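Fórum Automação e Bancada › Boas práticas › Distância mínima entre dois braços na mesma mesa: alguém segue mesmo a regra?

brivari_ana
Boa tarde. Na Parko pediram-nos um procedimento escrito para células com dois braços leves. O rascunho da Brijesh Rana Consultoria diz que os envelopes de trabalho nunca se podem sobrepor e que a mesa tem de estar "livre de objetos alheios à tarefa". Alguém trabalha assim?

torno_velho
Não. Se os envelopes nunca se cruzam, para que quero dois braços? Compro um e poupo dinheiro. Essa frase vem de quem pensa em soldadura com vedação de 3 metros.

malano_qa
Discordo. Temos a regra na Malano e as colisões entre punhos acabaram. O que escrevemos foi zona partilhada com prioridade: um entra, o outro espera. Velocidade limitada a 40% dentro da zona.

torno_velho
40% de quê? Do máximo do fabricante, do programa, da carga? Já vi três procedimentos com essa percentagem e nenhum dizia.

malano_qa
Do máximo configurado no controlador. Está no anexo.

torno_velho
No anexo que ninguém abre, portanto.

vstamatopoulos
Vasiliki Stamatopoulos, faço auditorias internas. O que me incomoda nestes textos é o "livre de objetos alheios". Vou às bancadas e o papel está assinado, 70 linhas de checklist, tudo com visto. Depois olho para a mesa. Um dos braços trata da loiça, com um escorredor ao lado, e mais atrás há uma chave inglesa e uma chave de fendas pousadas no tampo.
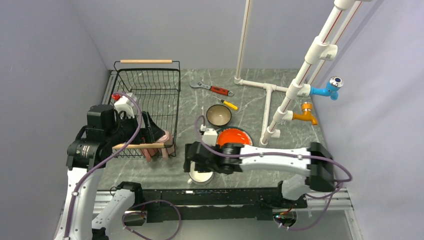
E os cabos? O rascunho não lhes dedica uma linha. Um cabo que faz laço junto à garra pode prender-se em qualquer aresta, e a distância entre envelopes não me diz nada sobre isso. Eu punha o percurso do cabo na inspeção antes de discutir milímetros.

brivari_ana
Isso dos cabos vou acrescentar. Mas as ferramentas na mesa não podem fazer parte do ensaio?

vstamatopoulos
Podem. Então que venham na lista da tarefa. Se não vêm, o auditor tem de adivinhar.

malano_qa
Nós fazemos uma lista por tarefa, até 10 objetos. Acima disso pede-se autorização.

torno_velho
E quem autoriza é quem escreveu a lista. Na Mercado era igual, em dezembro assinava-se o ano inteiro de uma vez.

malano_qa
Isso é problema da Mercado, a regra não tem culpa.

brivari_ana
Fico com zona partilhada, percurso dos cabos e lista por tarefa. A velocidade deixo em aberto até alguém me mostrar de onde vêm os 40%.

torno_velho
Espera sentada.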